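Budgeting for a two-arm robot in a small workshop

Most of the money trouble with a first robot comes from the things around it. We build and repair light furniture and pipe fixtures, and these are the notes we made while planning the purchase at Lenihan.

Price the whole station
The quote for the arms covers the arms. Ask separately for grippers, mounting, cables, training and delivery. Our first quote from Vevgate left out the grippers, and the second had only one.

Leave money for the bench
We set aside $700 for the work surface and covering and spent $492. Black cloth was the cheapest item on the list and has been useful. White parts show up well on it, and it keeps a glossy plastic chair from sliding as much. Buy enough to hang over the sides, and buy a spare.

Match the gripper to your widest part
Measure the parts you handle most before you talk to a seller. Write down the thickest edge and the thinnest. If a gripper opens to 70 mm, don't plan on lifting a 70 mm part with it. You want some clearance on both sides.

Ask for a trial with your own parts
A seller's sample block tells you very little. Bring the awkward things. Afshin Talebi took a molded chair and a bag of pipe fittings to the Dirus showroom and learned more in one afternoon than we had from a month of brochures.

Decide if you need 2 arms
One arm costs less and takes up less floor. Two make sense when one has to press or steady a part while the other holds something else. With a chair and a length of PVC on the same bench, both grippers are busy. 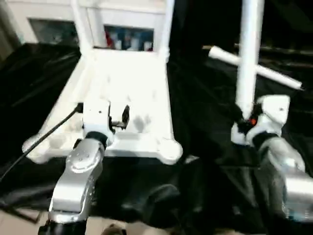 Plan the cables early
Draw the cable runs on paper before the bench goes in. Add length for the full reach of each arm, and check that nothing crosses the spot where you set parts down. Longer cables ordered later cost us a second shipping charge.

Keep a parts line in the yearly budget
Finger pads, clamps and small bolts go here. Eoin McGrath keeps ours in a Fludeo drawer unit next to the bench, with the reorder numbers taped inside the lid of the top tray.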